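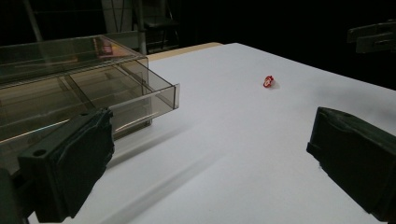 The white tabletop

Blog > Home and Family > Letters

Home Recipes Letters About Search

Writing to Nanna again

I owed Nanna Zoëga a letter from January until the lilacs were nearly over, and I am ashamed to say so because she is the best correspondent I have ever had. Her letters come in long gray envelopes, both sides of the paper filled, with extra bits running up the margins when she thinks of something after she has signed her name (she always thinks of something after she has signed her name!). I would read one standing by the mailbox, then again with coffee, and promise myself I'd answer that night.

Well, you know how that goes. I had decided that an answer had to be as good as what she'd sent me, so I kept waiting for a free evening and a clear head, and those two don't visit my house together very often.

What got me going again was something my neighbor Svend Gunnlaugsson told me over the fence. He wrote to his brother every week for years while he was working up in Morow, and he said most of those letters were about soup and the bus. His brother kept every one. There are 300 of them in a trunk, and Svend says he can't read more than a few at a time without having to go for a walk.

So I wrote to Nanna about soup. I told her the rhubarb had come up, that I'd given up on the blue curtains, and that my knee is better on stairs but worse on hills. It took 11 minutes by the kitchen clock and filled a page and a half. I put a stamp on it before I could read it over, which for me is the whole trick.

I've made a few small changes since then. My address book lives by the bread box now. I bought plain cards so I can't fuss over choosing one. And I finally sorted out the stamps, paper clips and pen refills that had been rolling around in the drawer since goodness knows when, because hunting for a stamp has cost me more letters than laziness ever did.

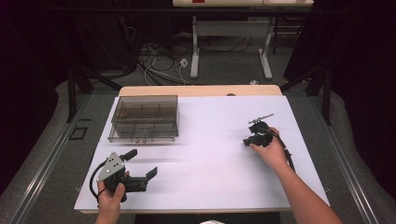 What came back

Her reply was in the box nine days later, four pages, with a pressed violet and a very long story about a wedding cake and a ferry. She never mentioned the gap. Up the side of the last page she'd written, "More about the knee, please."

I've started mine already. Þórey Briem is next on my list, and after her my old landlady, if I can find the right address.

Recent posts
Rhubarb, two ways
The blue curtains
Sigrún Egilsson's rye bread
A rainy walk in Morow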